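Dordale Community Board > Halls, Parks & Facilities
Thread: Hall hire fee going up again 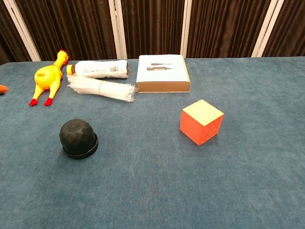

jadwiga_p wrote:
So the letter came. Hiring the small room for an evening goes from $153 to $583 if you're not an "incorporated group". We're a book club. We have a constitution in the sense that most of us can get up the stairs.

Has anyone managed to get the old rate?

fustero_road wrote:
You can incorporate. Takes an afternoon and a form. The fee is annoying but the roof wasn't going to pay for itself.

jadwiga_p wrote:
The roof was the reason in 2019 as well. I'd like to meet this roof.

Deoksu Na wrote:
I rang the council in September and was told the community rate still applies if 3 of your members live in the shire and you book by the term. It's on page two of the form, in grey, under the bit about urns.

melahat wrote:
Page two of my form is the parking map.

Deoksu Na wrote:
Then you've got the old form. Ask for the one with the urns.

prasertsri_fan wrote:
Unpopular opinion, $583 is fair for a Saturday. Pravemville charges $880 and you have to bring your own chairs.

melahat wrote:
Nobody here asked for a Saturday. She's after a Tuesday night, with a heater that works if you kick it.

fustero_road wrote:
Please don't kick the heater. It's heritage.

jadwiga_p wrote:
Update, I got the urn form. Eun-ji at the front desk printed it and says term bookings close October 30, 2023, so get yours in if you're in the same boat. It wants a "statement of community benefit" in 50 words. We've read one book since Easter and two of us finished it.

prasertsri_fan wrote:
Put literacy.

Deoksu Na wrote:
Also tick the box for the kitchen even if you don't want it. Same price, and otherwise they lock the toilets.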